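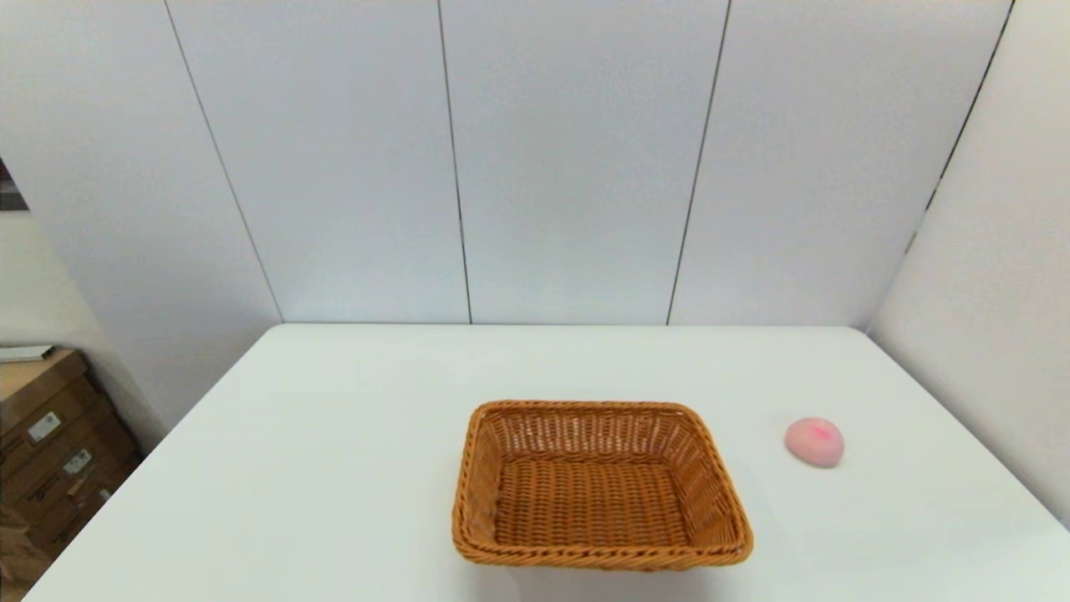 Head camera, basket and pink piece on the bench, arms out of view.

Tuesday, December 22, 2020

Head camera comparison, second bench. Old unit against the Plultach. Lighting left on the normal ceiling setting for both so the numbers can be set next to the ones from March.

Task is the usual one: find the pink piece, pick it up, put it in the basket, release, back to start. Basket goes center-right with the long side across the table. Pink piece goes to the right of it. All starts with the arms parked low, outside the head view, so the first detection is made on a clean table.

Reason for the comparison is the white-on-white problem. White table, pale panels behind, white side walls. The old camera exposes for the average and the average is nearly all white, so it closes down and then drifts when the arm comes in and changes the average again. Pink piece is pale to begin with. When exposure goes up, most of it washes toward the table color and the detector ends up holding on to the darker pink patch near the top. The reported center then sits high on the piece. The gripper goes to the reported center.

Setup

Old camera on the same head bracket as in March. Plultach on a printed adapter, same bolt pattern, lens 36 mm further forward. Extrinsics redone for each one. The first calibration for the Plultach was bad (board held too flat to the camera in nearly all the poses) and was thrown out. Second one used tilted poses out to the corners and was fine.

Controller is the Villalobos box, firmware unchanged. Gripper is the two-finger Handach with the soft pads. Did not touch the force setting between cameras.

Exposure on the Plultach fixed by hand. Started at the value that made the table just short of clipping on the right side, then dropped it one step. Right side of the table is brighter than the front left, and the piece sits in the bright part, so setting exposure from the middle of the image is no good. Gain at minimum. White balance locked.

On the old camera exposure cannot be fully locked. The lock command returns OK and the image still moves. Logged it again, same as last time.

Runs

142 picks with the old camera, then the same start list with the Plultach. Start list is the one generated in March, piece positions within reach on the right part of the table, basket not moved during the runs.

Old camera: most of the failures were at the grasp, fingers closing on the top of the piece and sliding off. The piece is rounded and a bit glossy, so a high grasp squeezes it out downward and it rolls. A few failures were at detection, no box returned at all, always with the piece in the far right of the list. Place step was good once the piece was held.

Plultach: grasp height is better. Center sits close to the real middle of the piece in nearly every log I opened. Failures left are of two kinds. One is the fingers touching the basket rim on approach when the piece is close to the basket, and that is a planner matter that the camera has no part in. The other is late detection, see latency below.

Have not put the success rates here. The scoring script counts a piece that bounces on the rim and falls in as a success, and counts one that is released a little early as a failure even when it lands inside. Fix the script, then rescore both sets from the logs. Do not quote numbers from today until that is done.

Basket

Depth is worth a note. The inner walls have small gaps in the weave and the depth image reads through them in places, so the wall comes back as a mix of basket and table behind. Old camera fills these in with its smoothing. The Plultach does not, or does less of it, and the basket model gets ragged walls. The rim is thick and comes back solid on both. Floor is a denser weave and also fine.

Changed the basket fit to use only the rim and the floor and drop everything between. Fit is steadier on both cameras. The near rim is the lowest part in the image and gets the most points, so the fit was pulled toward us a little. Weighted the rim points by image area and the pull went away.

Drop point stays at the center of the floor. The sides flare, so the opening is larger than the floor, and aiming by the opening would give a bit more room on approach. Left as is for today. One change at a time.

Wall seams

The dark seams between the back panels are picked up as edges by the table finder. With the old camera this was rare. With the Plultach the image is sharper and the table finder twice chose a seam in place of the far table edge, and the table plane went off. Easy to spot in the log, the plane normal is nowhere near vertical. Added a check on the normal and a fallback to the stored plane. No further cases after that.

A better fix would be to mask everything above the far edge. The far edge does not move. Mask file to be made per head position.

The cartons at the left end are in view too, with the flat white item on top. They have no effect on the piece detector. They do show up in the depth cloud as a block below the table edge, and the collision model keeps it, which is correct, but it makes the left arm take a wide path on the way home. Want to move the stack and rerun a short set to see how much time it costs.

Latency

Old camera, image stamp to controller: 275 ms with the present driver. Plultach looked faster at first and then slower after the log had been running for a while. Found the driver was queueing frames at full resolution. Set queue length to one. After that it held steady, and below the old one. Late detections in the first part of the Plultach set are from before this change. Marked them in the log. They should be rerun, the start indexes are in the comments column.

Dropped frames over the whole Plultach set: 787, nearly all before the queue change.

Mount

The printed adapter is stiff enough at slow speed. At normal speed the image shakes after each stop of the torso and needs a moment to settle. Added a short wait before the first detection. Fitwood can mill the adapter from the same drawing, but the drawing needs the cable cutout moved first – the plug fouls the bracket and I had to file the print to get it in.

Checked the bolts after the last run. Lower left had backed off by a quarter turn. Put thread lock on it, and on the other three.

Open

Rescore both sets after the script fix.
Rerun marked starts with queue length one.
Mask file for the far edge.
Left arm path with cartons moved.
Adapter drawing, cable cutout.
Try the Handach hard pads on the pink piece with the Plultach only. Soft pads hide small errors in height, so the camera gain may show more clearly with the hard ones.
Darker table mat – a quick test with the old camera, to see how much of this is the camera and how much is the table.

Plultach left on the head. Old camera is in the drawer under the controller with its cable and the March calibration file on the stick.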